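一张桌子，一天里要放多少东西

搬到 Pirkby 的第二年，我们家才有了一张像样的大桌子。在那之前，吃饭用的是一张折叠桌，写字用的是窗台，叠衣服用的是床，包礼物、剪布头、给孩子贴姓名条，统统趴在地板上。我那时总觉得家里乱是因为柜子不够，于是买柜子，买抽屉，买挂在门后面的布袋子，买来买去，东西是有地方去了，可是人没有地方站着把它们理清楚。后来一位邻居来借熨斗，看见我跪在地上叠床单，说了一句：你缺的是一张桌子吧。我当时还有点不服气，心想我明明有桌子呀，等她走了，我看看那张折叠桌，上面只放得下一锅汤和几只碗，汤还得往里挪一挪，才算承认她说得有道理。

桌子是在 Dolley 旧货行买到的。那是镇子东头一间很深的铺面，门口永远堆着椅子，往里走要侧着身，越往里越暗，也越便宜。我们去的那天本来是想找一盏落地灯，灯没找到，倒在最里头的墙边看见了它，桌面朝里靠着，只露出背面和几道铅笔写的记号。店里的人帮我们把它转过来，擦了一把灰，橙棕色的木头一下子就亮了起来，我先生还在旁边讲房间太小、门太窄、楼梯要拐弯，我已经在想它该摆在哪扇窗子下面了。付了100块，另外答应自己来运。运的过程我不想多回忆，总之桌腿是卸下来的，桌面是立着进门的，门框上那道印子到今天还在，每次有客人问起，我们俩的说法都不一样。

从那以后，家里的日子就慢慢往这张桌子上聚拢过来了。我写这篇文章，起初编辑部给的题目是“怎样收拾一张餐桌”，我答应得很爽快，坐下来却发现自己并没有什么妙招，倒是攒了一肚子关于桌面的闲话：什么东西会自己跑到桌上来，什么东西赖着不走，一块布怎么叠、什么时候可以不叠，眼镜该放在哪里，纸是扔还是留。这些话拿来教人恐怕不够格，说给同样守着一张桌子过日子的人听听，大概还可以。

纸，总是头一个到 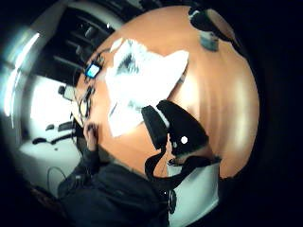

在我们家，最先占领桌面的永远是纸。信封、收据、学校发的通知、裹东西的软纸、画了一半又不要了的画，一张一张看都很轻，合在一起却能把整张桌子压得喘不过气来。我婆婆那一辈人是不扔纸的，凡是干净的，都要用手掌抹平，对折，再对折，收进一只饼干盒子里，等着下回包鸡蛋或者垫鞋子。我学过一阵，学得不像，抹平了的纸攒了满满一盒，真要用的时候又嫌它有折痕。像那样一大张白纸，皱皱地摊在油亮的桌面上，边缘高高低低的，换了从前我一定会伸手去抚，现在我多半由着它待一会儿，等手上的事情做完了再说。木头颜色深，白纸搁在上面格外显眼，倒也有个好处，想忘也忘不掉。

说起来，纸难收拾，难在它总是半开半合的样子。一件毛衣脏了就是脏了，洗；一只杯子空了就是空了，收走。纸却要你做决定：这张通知看过了没有，这张收据过没过期，这张包装纸下次用不用得上。一天下来人已经很累，晚饭以后再对着一桌子小小的决定，谁都想先去烧壶水，坐一坐。我后来定了一条很笨的规矩，纸来了先不分类，全都往桌子的一个角上放，角上放满了再一次过理掉。有一段时间我试过用文件架，那种一格一格的，标签写得漂漂亮亮，“待办”“待寄”“待问”，不到一个月，三格里装的东西已经完全一样了，都是我不想看的东西。架子后来拿去放切菜板，好用极了。

理纸要趁白天。这一点我是吃过亏的，有一回夜里理，灯光偏黄，困得眼睛发涩，把孩子春游要交的回执和一沓超市广告一起折了塞进旧报纸里，第二天早上全家蹲在回收箱旁边翻。翻是翻到了，上面多了一圈咖啡印，孩子交上去，老师也没说什么。从那以后我只在上午理纸，窗帘拉开，茶泡好，坐下来，一张一张看过去。旧报纸和包装纸能用的，我留薄薄一叠，压在橱柜最底下，其余的都请它们走。

有读者也许要问，留那一叠做什么呢？用处可多了。过年收玻璃杯要用，八月里青西红柿要一个一个裹起来催红要用，皮鞋下雨天踩湿了要塞鞋尖，窗子擦完最后一遍拿它干抹一下，也比布来得干净。我母亲用它试剪裙子，先在纸上画，画坏了翻过来再画。我小时候最喜欢听她剪纸样的声音，剪刀在桌面上一路滑过去，又干又脆，比剪布好听。她那张桌子没有我这张大，纸样有一半要垂在外头，她就让我站在旁边托着，不许动，也不许说话，托到胳膊发酸，她会从嘴里把大头针一根根取下来，然后夸我一句“手稳”。我现在手还是很稳的，可惜一直没学会做裙子。

一块布的脾气

如果说纸是要人做决定的，那布就是要人有耐性的。桌布、茶巾、围巾、枕套，从晾衣绳上收下来，一股脑抱到桌上，像抱了一团云，然后一块一块地摸索它的边在哪里。我叠布的本事是在 Gajewski 洗衣店学来的。那是我刚到 Pirkby 时打零工的地方，店面小，后间却很宽敞，摆着一张和床差不多高的长案，周围几家饭馆的台布都送到那里洗。带我的师傅一辈子都在叠布，她叠的时候眼睛并不看手，看的是窗外，一边看一边说谁家的狗又跑出来了，手里的台布已经成了四四方方的一摞，边对着边，角对着角，刀切过一样。

我问她诀窍，她说找角。不管布团成什么样子，先找一个角，捏住，再顺着边去找下一个角，两个角捏牢了，提起来抖一抖，它自己就知道该怎么垂。这个“它自己就知道”我当时听了觉得玄，做得多了才明白，织物是有记性的，洗之前怎么折过，晾的时候搭在哪里，它都记得，你顺着它来，省一半力气。硬要在没有折痕的地方折，它就一整天跟你闹别扭，放进柜子里还要慢慢鼓起来。

条纹布尤其如此。素色的布叠歪了一点看不出来，条纹的一歪，满眼都是斜的，想骗自己都骗不过去。可我又偏偏喜欢条纹，家里的茶巾、靠垫套，挑来挑去总挑到有条子的。灰的、白的、蓝的，粗的细的，叠好了放在一起像一本书的侧面，好看。刚收下来的时候是另外一种好看，一团乱里条子往各个方向跑，折进去又翻出来，我常常要端着杯子看上好一会儿才动手，先生从旁边经过，说你这是在叠布还是在看戏。

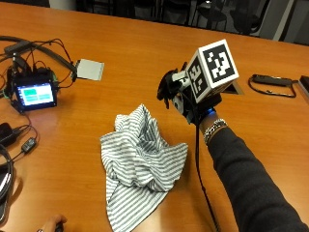 师傅还教过我一件事，就是不要在一堆布跟前发愁。她说布堆得再高，也只能一块一块地叠，所以看那一堆是没有用的，看手里的这一块就行。饭馆生意最旺的时候，一晚上要叠的台布摞起来比我还高，我站在案子前面腿都是软的，她递给我一块，我叠好，她再递一块，不紧不慢，到后来我竟然也看起窗外来了，也开始知道谁家的狗又跑了出来。我在那里前后做了28个月，走的时候她送我一块台布，洗得很软，有一角磨薄了，说饭馆不要了，铺家里正好。这块布到现在还在用，逢年过节铺一铺，吃完饭收起来，上面有一点怎么也洗不掉的甜菜汁的颜色，我总是把那一块转到自己坐的那头。

关于叠法，这几年流行的花样很多，卷起来的，竖起来的，叠成小方块像信封一样可以插进去的，我都试过。卷的适合毛巾，拿起来方便，就是占地方；竖起来的适合抽屉浅的人家，我家抽屉太深，竖进去就倒，倒了就乱；信封式的最好看，只是早上急着擦桌子的时候没有人愿意先拆一只信封。试了一圈下来，还是师傅的老办法最顺手：对折，再对折，三分之一折进去，另外三分之一盖上来，拍一拍，完了。尺寸不用量，和柜子的隔板差不多宽就行。家里人叠得大一点小一点，我也不去重叠。从前会重叠的，趁他们不在，一块块抖开来重新弄，后来被孩子撞见，孩子什么也没说，可是从那以后有半年没再帮我叠过一块布。这件事我记得很清楚，每次手痒就想一想。

也有不必叠的布。抹布不必叠，搭着就好，叠了反而不容易干。擦眼镜的小布不必叠，它永远是皱的，越皱越软。孩子小时候那条盖了又盖、拖来拖去的小毯子也不必叠，它有它自己的一个坑，在沙发的右边，你叠好放进柜子，当天晚上它又回到坑里了。我觉得一个家里总要有几样东西是可以随便一团的，样样都要见棱见角，人住在里面要屏着气。周末我从绳子上收下来的那一堆，有时候就在桌上过一夜，第二天早饭前推到一边，吃完了再叠，也没有耽误过什么。

桌面的颜色和光

再说说桌面本身。我这张桌子买来的时候并没有现在这么亮，Dolley 的人说前一家大概拿它当过工作台，上头有烫的、刮的，还有一圈一圈杯子底的印。我花了两个下午打磨，砂纸从粗的用到细的，磨下来的粉末飘得满屋都是，窗台上的薄荷都成了黄的。磨完以后用一种叫 Dasten 的木蜡，薄薄擦一层，等一个晚上，再擦一层，前前后后擦了好几层。起初擦得太厚，黏手，报纸一放就粘上去，揭下来，木头上留了几个反着的铅字。只好磨了重来。第二回我学乖了，用旧棉袜子沾一点点，顺着木纹推，推到几乎看不见为止。

擦好了以后，整张桌子的性格都变了。早上光从东边进来，是浅的，像蜜；下午转到西窗，颜色就沉下去，橙里面带着红；开了灯，桌面上会有几道长长的亮光，人坐在哪边，它就跟到哪边。亮有亮的麻烦，指印看得清清楚楚，面粉落上去也看得清清楚楚，所以我们家擦桌子比从前勤快得多。擦的时候湿布要拧到不滴水，擦完跟着一块干布，这样不会留水痕。蜡是一年补一次，通常放在八月，天气热，干得快，全家那几天都在厨房里站着吃饭，孩子倒很喜欢，觉得像过节。

桌子也会动，这是我没有料到的。冬天屋里一烧暖气，木头收紧了，桌面中间有一条缝会张开来，细细的，掉进去过一枚别针和无数的饼干屑；到了夏天它又自己合上，那些饼干屑就被它吃掉了。做木工的朋友说可以填，我没有填。夜里安安静静的时候，它偶尔会“嗒”地响一声，头几回我还起来看，以为是什么东西从上面滚下来了。

去年我们去看了一趟我婆婆的老桌子，在她乡下的房子里，离 Pirkby 大约330公里，开车开了大半天。那是一张比我这张还要旧的桌子，桌面中间凹下去一点，是一代一代的人和面和出来的。她铺着油布，油布上又铺一层钩花，钩花上压一块玻璃，玻璃底下夹着照片和几张早就不能用的票。我想掀开来看看木头是什么颜色，她不让，说掀开了就铺不回去了。我们就在玻璃上吃了晚饭。临走她把钩花的花样用铅笔描给我，描在一张抹平过的旧包装纸上，正是那只饼干盒子里的纸。

小东西的去处

大的东西好办，真正把桌子弄乱的是小东西，眼镜、手机、线、钥匙、笔帽、纽扣、不知道从哪里掉下来的一颗螺丝。它们个头小，一放下就和周围的东西混在一起，布一盖，纸一压，就算是不见了。我家每天都要上演一遍找眼镜，找的人眯着眼睛从厨房摸到门厅，旁边的人又不敢帮忙走动，怕一脚踩上去。 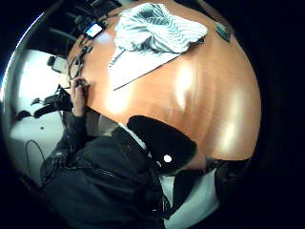

文／温以棠
本刊家居版特约撰稿人

眼镜的毛病在于它太轻也太细。细框的眼镜放在深一点的木头上，只剩两道弯弯的线，搁在桌子边上，旁边再有个亮着屏幕的手机，人的眼睛先被手机勾了去，眼镜就在跟前也看不见。我以前给每个人都配了眼镜盒，硬壳的，翻盖“啪”一声，很有仪式感，可是从鼻子上摘下来到放进盒子里，中间隔着开盖、对折、放好、合盖，忙着和面的人是不会做这一套的，顺手一摘，往旁边一推，继续和面。后来我干脆在桌边靠墙的地方摆了一只浅口的木碟子，没有盖，谁摘了都往里一放。碟子底下垫了一块旧绒布，是从一只坏掉的首饰盒里拆下来的，镜片朝上，不会磨花。

碟子摆出来的头几天，里面什么都有，就是没有眼镜。有硬币，有核桃，有一块橡皮，还有一片吃了一半的饼。我没有出声，每天晚上把别的东西拿走，留它空着。大约是空着的碟子看起来总像在等什么，慢慢地眼镜就来了。现在里面偶尔还是会冒出一颗核桃，我怀疑是先生在和我开玩笑，他不承认。

手机和线又是另一回事。线这个东西，你一转身它就缠上了，根本不需要有人碰它。我看过很多理线的办法，用夹子夹的，用布带子捆的，用卷筒纸芯一根一根套起来的，最后留下来的只有一条：用完了拔下来，不让它在桌上过夜。黑的线在桌边拖成一团，擦桌子的时候要绕着它擦，绕来绕去，那一块地方就总是灰蒙蒙的，饭粒也喜欢往里钻。拔下来，松松绕三圈，放进抽屉，第二天再拿出来，多花的工夫还不够水烧开。当然也有忘的时候，忘了就忘了，早上把它往旁边拨一拨，先把粥端上来。

吃饭的时候手机不上桌，这一条是孩子提出来的，倒过来管住了我们两个大人。它们的位置在门厅的架子上，屏幕朝下。平时白天做事，手机放在桌上是免不了的，查个菜谱，看个时间，放一段广播，我并不反对。只是有汤有水的时候，最好离得远一点，我有一部就是掉在一盆泡着的黄豆里，捞出来还亮了一下，像是跟我打了个招呼。

钥匙我不多说了，钥匙应该挂在门边，这个道理人人都懂，我们家也有钩子，钩子上现在挂的是狗绳和一顶草帽。

收桌子的顺序

朋友来家里吃饭，常常是进了门才看见我在收桌子，于是就站在旁边一面看一面聊。看得多了，有人说我收的顺序很奇怪。别人家多半是先把大的拿走，桌子一下子空了，心里痛快；我是从小的收起，先眼镜，再手机，再笔和针，再纸，布留到最后。这是在洗衣店养成的习惯，那时候叠台布之前，必须先把里面裹着的牙签、酒瓶盖、小勺子一样样挑出来，有一次挑出来一只耳环，师傅用信封装了送回饭馆，饭馆说没有人来找过，又送了回来，在收银台的罐子里放了很久。所以我一见到桌上有团着的布，手就会先伸到底下去摸一摸，看看盖住了什么。这一摸，摸出过剪刀，摸出过半块巧克力，摸出过一张我找了三天的汇款单。

纸和布碰在一起的时候最要当心。布搭在纸上，看着是一堆，一把抱走，纸就跟着进了洗衣机。凡是洗过纸的人都知道那个下场，一缸衣服全是白毛毛，拍也拍不掉，粘也粘不完，黑裤子要穿到第二年才算干净。所以再赶时间，我也要把布提起来看一眼，把纸抽出来，哪怕只是抽出来放在旁边。放在旁边也算是收过一步了嘛。

收到只剩木头的那一会儿，我很喜欢。通常是晚上，水池里还泡着锅，灯没有全开，桌面上有几道光，我拿干布从这头推到那头，再从那头推回来，其实已经没有什么可擦的了。这样的光景往往很短，孩子抱着书包过来了，“这里有人吗”，哗啦一声，课本、尺子、彩笔，还有一张折成小方块的通知，边上已经磨毛了，日期是上个礼拜的。我戴上眼镜来看，先生在对面剥橘子，橘子皮一片一片放在我刚擦过的地方，摆得倒很整齐。

编辑看完初稿，问我能不能在结尾给读者列几条可以照着做的。我想了两天，列出来的还是那几句：小的先收，纸白天看，布要找角，眼镜给它一只没有盖子的碟子，木头一年擦一次蜡，擦薄一点。其余的，各家有各家的桌子，有的靠窗，有的靠墙，有的一条腿底下垫着纸片，垫了许多年也没有人去换。我们家垫的是一角旧硬纸板，从 Dolley 搬回来那天临时撕的，本来说好第二天就去买个毛毡垫子。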